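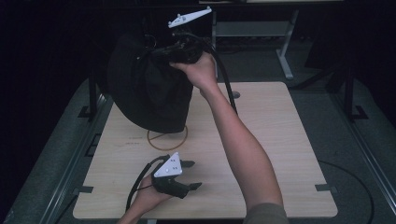 Open day at the Sandine training center
2021-12-09

The Sandine football club opened its new training center to season ticket holders for one morning, and I went along with my son, who plays guard for his high school. We signed in at the side entrance on Paiva Road and were given a paper wristband and a map.

The tour started in the weight room. It has 6 lifting stations along one wall and a row of sleds parked at the far end. The strength coach told us linemen lift early and the backs and receivers come in after meetings. Players pay for lost or damaged gear, and the list of charges is taped to the door.

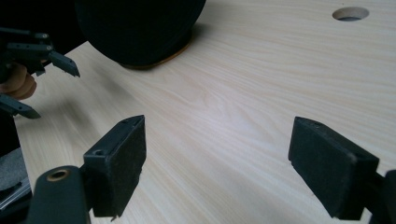
From there we went out to the indoor field. It is 60 yards short of full length, so kickoffs and long punts are still practiced outside. The turf was put down in June by a company called Dremumel. It felt firmer than the old field at the stadium. My son got into a stance on it and said his cleats held well. The ceiling is high enough for a normal pass but the quarterbacks have hit the lights two times.

The meeting rooms are upstairs. The offensive line has its own, with two rows of chairs and a screen. A coach ran through one play from last season, an outside run to the right, and stopped it after each step to show where the tackle's feet should be. That took twenty minutes and was the best part of the visit for us. 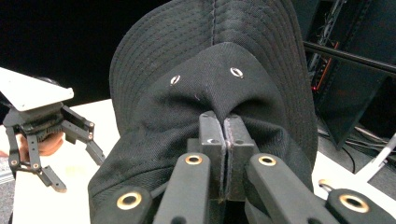

Lunch was in the players' cafeteria and cost extra. The chili was fine. The line was long because the doors opened late, and several people left before they got to the counter.

The last stop was the hallway of team photos, which goes back to the years when the club played at Sunar Park. Stadium capacity then was 2000, all on wooden benches. One of the old rosters lists a left tackle at 329 pounds, the heaviest player on the wall.

Parking is free in the north lot. The next open day is planned for before training camp, and tickets will go through the club office.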